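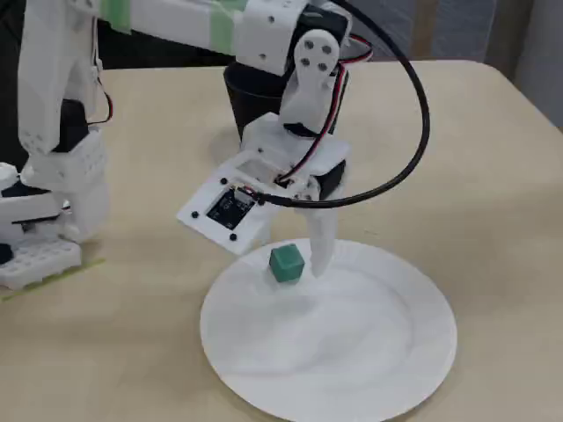

Home | Bench notes | Faults | Parts | Archive

Wrist stall on the plate-to-bin arm at Udusthorpe

The small tabletop arm at the Udusthorpe bench was taken out of unattended use in March after the wrist servo stalled during a pick and stayed under load until its supply tripped. There were no injuries. One servo was scrapped and one printed finger was replaced.

The task is a simple one. The arm picks green cubes off a plate and drops them in a black bin, and Muvel uses the log to compare grasp settings. The fault came on cycle 1421 of a long run started in the afternoon. The arm lowered to its usual height, the finger tip touched down beside the cube, and the controller kept asking for a position about 4 mm lower than the plate would allow. The servo held at full current. There was no timeout on the descent, so the command stood.

Birutė Strazds went through the log the next morning and found two causes. The first was the height offset, which had been set with one type of plate and never checked with another. The second was the cable to the wrist board. It had been routed with too little slack, and at full reach it pulled on the connector. The load reading dropped out for short periods, and the software treated a missing reading as zero load. Either fault alone would probably have ended in a missed grasp. Together they removed the only signal that could have stopped the move. 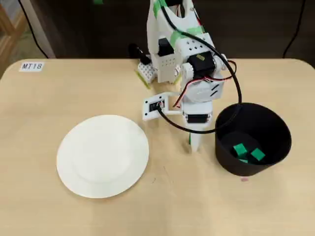 The cable now runs in a wide loop with enough slack for the full sweep from plate to bin. The loop has to be checked by hand at both ends of travel before each run, as a slack cable can snag on the bin. Three changes were made in software:

- A missing load reading stops the arm.
- Any descent that takes longer than 2 seconds is aborted.
- The height offset is measured again whenever the plate is changed.

Margarita-type quick fixes with a higher current limit were ruled out. Margarida Teixeira has asked the Fevumdale bench, which runs the same Wieczorek controller, to apply the software changes before its next long run. Until then Fevumdale should run attended only, with the supply switch in reach of the operator. Spare fingers are in the parts drawer. Replacement servos are on order.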